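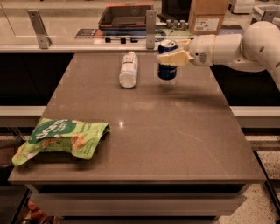 Kitchen and Household Guidance for Self-Catering Guests

Statero Apartments, Gisbridge and Horlow
Revised August 2025

This guidance applies to all Statero apartments in Gisbridge and Horlow, including those in the Vasylenko Building. It replaces the printed sheet formerly kept in the hall drawer. Guests who find an old copy of the sheet may discard it.

Before You Travel

Each kitchen is supplied with cookware, plates, glasses, cutlery, a kettle, a toaster and a can opener. Salt, cooking oil, tea and coffee are not supplied. Guests arriving after the shops have closed are advised to bring enough for a first breakfast. A small bag containing tea bags or ground coffee, a few sachets of sugar, oatmeal and a packet of crackers will cover most needs.

Liquids should be packed in screw-top containers, filled to just below the shoulder, with a square of plastic wrap placed over the opening before the cap is put on. Flip-top bottles should be taped shut. Spices travel well in a weekly pill box, labeled on the lid.

Kitchen knives are provided, but they are used by many people and are not always as sharp as guests may wish. Guests who bring their own should wrap the blade in a folded dish towel secured with two rubber bands, and must carry it in checked baggage when flying. A dull knife can be improved for the length of a stay by drawing the edge several times, at a low angle, along the unglazed ring on the underside of a ceramic mug. Wipe the blade before use.

The First Hour

Open a window in the kitchen and one in the bedroom. Apartments are closed between stays and benefit from a change of air, even in cold weather.

Run the cold tap for one minute before filling the kettle. Boil one kettle of water and pour it away.

Check the refrigerator dial. It should be set to 3. Guests sometimes turn it to the highest number on arrival in the hope of cooling groceries quickly, which causes ice to form on the back wall and may freeze salad and eggs. Leave the dial at 3 and place the items that matter most on the bottom shelf, toward the back.

Locate the main water valve. In the Horlow apartments it is under the kitchen sink, on the left. In the Vasylenko Building it is behind the white panel in the bathroom, which lifts out without tools.

Shopping and Storage

Purchase for two or three days at a time. The refrigerators are of a modest size, and air must be able to move between the shelves. Bread keeps better in its paper bag inside a closed cupboard than in the refrigerator. A loaf that has hardened can be restored by passing it quickly under the tap and placing it in a hot oven for six minutes.

Tomatoes, onions, potatoes and bananas should be kept out of the refrigerator. Potatoes and onions should be kept apart from each other. Herbs bought in a bunch will last through a week's stay if the stems are trimmed and stood in a glass with a little water, with a loose plastic bag over the leaves.

Opened packages of rice, pasta or flour must be closed. If no clips can be found, cut the neck from an empty plastic bottle, draw the top of the bag up through it, fold the bag outward over the rim and screw on the cap. Opened packages may be left for the next guest only if they are closed and marked with the date of opening. Open snack foods may not be left.

The Gisbridge market is held on Tuesday and Saturday mornings. Fish bought there should be cooked the same day. Guests on a day trip with chilled food can freeze a bottle of drinking water the night before, filled to three-quarters, and pack it in the center of the bag. It will keep the food cold until lunch and may then be drunk.

Cooking

The hobs in all apartments are induction. They will not heat aluminum, copper or glass pans unless the base has been made for the purpose. Guests bringing a moka pot should test it with a refrigerator magnet. If the magnet does not hold to the base, the pot will not work, and a steel one may be borrowed from the front office on payment of no charge.

A wet ring under a pan will sometimes cause the hob to switch itself off and show the letter F. Dry the glass and the base of the pan, wait one minute and press the power key again. If the letter L is shown, the child lock is on. Hold the key symbol for three seconds.

Use the extractor hood at its lowest setting from the start of cooking and leave it running for five minutes afterward. Frying in deep oil is not permitted. The smoke detectors are connected to a common panel, and a false alarm in the Vasylenko Building empties all 19 apartments.

Ovens run slightly hot. Reduce the temperature given in a recipe by one small mark on the dial and look at the dish early. A baking tray that is too wide for the oven should not be forced in on a slant.

Where no measuring cup is available, the common mug in the apartments holds one cup of liquid when filled to the painted line. A soup spoon, leveled with a knife, can stand in for a tablespoon in most cooking.

Cleaning During the Stay

Tabletops should be wiped after each meal with a damp cloth and a single drop of dish soap, then dried. Abrasive pads must not be used. Hot pans must be placed on the cork mats, which hang on a hook inside the cupboard door.

For food burned onto a pan, cover the base with water, add two spoonfuls of baking soda, bring to a boil and allow to cool with the lid on. The residue will usually lift with a wooden spoon. Repeat if necessary before reporting the pan as damaged.

Gisbridge water is hard, and the kettles show it. Guests staying longer than one week are asked to descale once. Fill the kettle halfway with equal parts white vinegar and water, boil, leave for 20 minutes, empty it, and boil twice with fresh water. The same mixture, applied on a paper towel wrapped around the shower head overnight, will restore a weak spray. Vinegar must not be used on the stone windowsills.

Red wine on a tablecloth should be blotted, covered in salt and rinsed in cold water. Sunscreen on towels should be treated with dish soap before washing, and bleach should be avoided, as it turns the stain orange. Please tell the office about stains. Most can be removed if they are reported on the day, and guests are not charged for ordinary marks on linen.

Laundry

The washing machines take 64 minutes on the daily program. Half a scoop of powder is sufficient. Do not start a load after 9 p.m.

Drying racks are stored behind the bedroom door. Damp clothes should be hung with a hand's width between them, near an open window. A shirt needed for the same evening can be rolled tightly in a dry bath towel, pressed along its length with both hands, and then hung. From November the heated rail in the bathroom may also be used, but nothing should be laid over the room heaters.

Wet shoes should be filled with newspaper and stood on their sides. Change the paper after two hours. Old newspapers are kept in the lobby in both towns.

Minor Repairs

A tool box is kept in the office at each location and may be signed out for the day. Guests are welcome to attend to the following matters themselves if they wish.

A squeaking hinge: rub the pin with a dry bar of soap or the tip of a pencil.

A drawer that sticks: empty it, lift it out and run a candle along both runners.

A loose screw in a chair: remove the screw, place a wooden toothpick in the hole, snap it level with the surface and replace the screw.

A slow sink: lift out the strainer, clear it and pour down a kettle of hot tap water with a spoonful of dish soap. Chemical drain cleaners are prohibited.

A suitcase wheel that will not turn: remove hair and thread from the axle with tweezers and apply one drop of cooking oil. Stand the case on newspaper overnight.

Electrical faults, gas odors in the street, leaks and broken glass in windows must be reported and left alone.

Departure

Guests are asked to complete the following before 10 a.m.

Empty the refrigerator, including the door shelves. Leave the dial at 3.
Take out the garbage and the recycling. Rinse bottles and cans, and leave the caps on plastic bottles.
Start the dishwasher if it is more than half full. It need not be unloaded.
Place used towels in the bathtub.
Close all windows and turn off the extractor hood.
Return borrowed items to the office.

Unopened food in good condition may be placed in the crate in the lobby, where it is available to other guests. Opened bottles of oil and vinegar are also accepted. Medicines and alcohol are not.

Luggage may be left at the office until 6 p.m. on the day of departure. Food should be removed from bags before they are handed in.

Contact

Questions regarding this guidance should be addressed to Tymofii Kushnir, Guest Services, at the Gisbridge office. From the telephone in the apartment, dial 720 for Gisbridge or 868 for Horlow. Calls made after the office has closed are answered by the night desk, which can assist with water, power and lost keys. Requests for additional kitchen equipment are handled the following morning.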